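Plavo Pulel 742: encimera compacta para cocinas con poco fondo 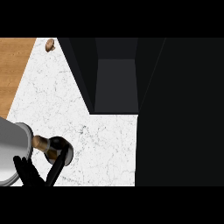
La Pulel 742 es una encimera de aglomerado de cuarzo que Plavo vende en piezas ya cortadas, con el canto delantero pulido y el trasero en bruto. El número de modelo no corresponde a ninguna medida; es la referencia de catálogo. Plavo la ofrece en blanco liso, gris y un acabado que imita el mármol. Este último es el que he montado, y lo elegí por una cuestión de contraste: el mármol blanco de una encimera junto a una superficie de madera de tono miel y un mueble oscuro es una combinación que admite pocas variaciones de matiz, y un blanco demasiado azulado la estropea. El blanco de la Pulel tira ligeramente a cálido. Al lado de un roble aceitado no desentona.

Contenido del paquete

La pieza llega en una caja de cartón doble con cantoneras de espuma. Dentro hay además un tubo de adhesivo de poliuretano, una tira de junta para la pared, seis calzos de plástico y una hoja de instrucciones en cuatro idiomas. La versión española contiene un error: en el paso tercero indica aplicar el adhesivo "sobre el canto" cuando el dibujo muestra el perímetro superior del mueble. Hay que seguir el dibujo.

Mi unidad venía con una esquina trasera desportillada. Al quedar contra la pared no la reclamé, pero el embalaje es mejorable en ese punto. La espuma protege bien las esquinas delanteras y deja las otras dos casi al aire.

Montaje

El peso obliga a trabajar entre dos personas. Me ayudó Nikola Perić, que ya había colocado la versión gris en su casa. Los muebles bajos deben estar nivelados antes de presentar la pieza, y conviene comprobarlo con una regla larga apoyada de lado a lado. Los calzos incluidos corrigen desniveles pequeños. Para diferencias mayores hay que recurrir a las patas del mueble.

El corte del hueco para la placa se puede pedir a Plavo con un recargo de 70 euros. Lo pedí así y no me arrepiento. La plantilla se envía en papel, a escala real, y el taller devuelve un plano acotado para firmar. El hueco llegó con las esquinas interiores redondeadas, como debe ser en este material, y la placa entró sin retoques. Quien prefiera cortar en casa necesitará disco de diamante con refrigeración y un sitio donde el barro no moleste.

La junta de pared es la parte más floja del conjunto. Es un perfil de goma blanca, demasiado rígido, que no sigue una pared con panza. Lo retiré al segundo día y puse silicona neutra.

El encuentro con la madera

La hoja de instrucciones no dice nada de cómo resolver la unión con otro material. En mi caso la encimera termina contra un tablero de roble macizo que hace de mesa auxiliar. La madera se mueve con la humedad y el cuarzo no, así que una junta rígida acaba abriéndose. Dejé 2 milímetros de separación y los rellené con silicona de color miel. El canto del tablero lo sellé antes con tres manos de aceite. Benedetta Donati, ebanista, me recomendó fijar el tablero con escuadras de ranura alargada - las redondas lo inmovilizan y el roble termina rajándose por el tornillo más débil.

Uso

La compré en julio, y desde entonces ha servido a diario. Las observaciones son estas:

Manchas. El café y el vino salen con agua y jabón neutro aunque se dejen toda la noche. La cúrcuma dejó un cerco amarillo que tardó varios días en desaparecer, con pasta de bicarbonato.

Calor. El fabricante fija el límite de contacto en 120 grados, de modo que una sartén recién retirada del fuego exige salvamanteles. No he hecho pruebas por encima de esa cifra.

Rayado. Un cuchillo de acero deja trazos grises que parecen rayas y son metal depositado. Se quitan con un limpiador para vitrocerámica. El fondo sin esmaltar de una cazuela de barro sí ha marcado el pulido, de forma leve y visible solo a contraluz.

Veta. El dibujo es superficial en los laterales: al mirar el canto se aprecia que las vetas no continúan hacia dentro. A distancia normal no se nota.

Comparación

La alternativa directa es la Kos, del mismo grosor nominal. Tiene el canto trasero también pulido, lo que la hace apta para islas, y mejor embalaje. A cambio, su blanco es más frío y el servicio de corte tarda bastante más. Para una cocina contra la pared me quedo con la Pulel. Para una isla, la Kos.

Valoración

A favor: planitud, tono del blanco, precisión del corte de taller, resistencia a las manchas corrientes.

En contra: junta de pared rígida, protección insuficiente de las esquinas traseras, instrucciones con un error de traducción.

Plavo respondió por correo a mi aviso sobre el paso tercero y dice que lo corregirá en la próxima tirada. La hoja que se descarga de su página sigue igual a 25 de noviembre de 2019.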